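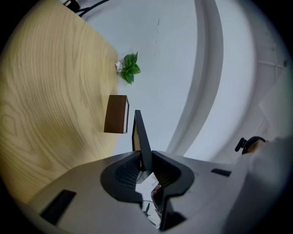
Figure 3. View from the hand-held gripper near the wooden surface, with the brown box and the green plant beyond the black finger.

4.2 Tidying a side table

The third chore in our set is clearing and resetting a small table. It sounds easier than folding or loading a dishwasher, and for a person it is. We chose it after Kemeys and Tarawneh pointed out that most of the failures in our April trials came from ordinary furniture and small objects standing close together. A plant and a box side by side leave little room for the fingers, and leaves bend when they are touched.

Demonstrations were recorded by people using the hand-held gripper, and the policy (Gumon) was then trained on them. We compared it with Tranard, our earlier scripted baseline. Gumon moved the box to its goal more often than Tranard did, but it still bumped the plant in 4 of 100 runs and gave up in almost 20 more. A person doing the same job made no such errors.

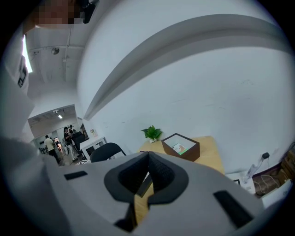

Lighting and background matter more than we had expected. In a room with white walls, an open doorway and people going about their business in the next room, the view changes a good deal with a small turn of the wrist. Policies trained only on close views of the table tended to lose the box when the gripper was turned away and back. Adding wide views to the training set removed two of the three most common failures. The remaining one - closing the jaws too early - did not improve.

We do not claim that this chore is solved. Gumon is slow, and it needs a person nearby to reset the table after a bad grasp. Smadi and Frade repeated the test with a heavier box and found the same pattern, with longer pauses before each grasp. Results for the shop-floor tasks are given in Section 4.3.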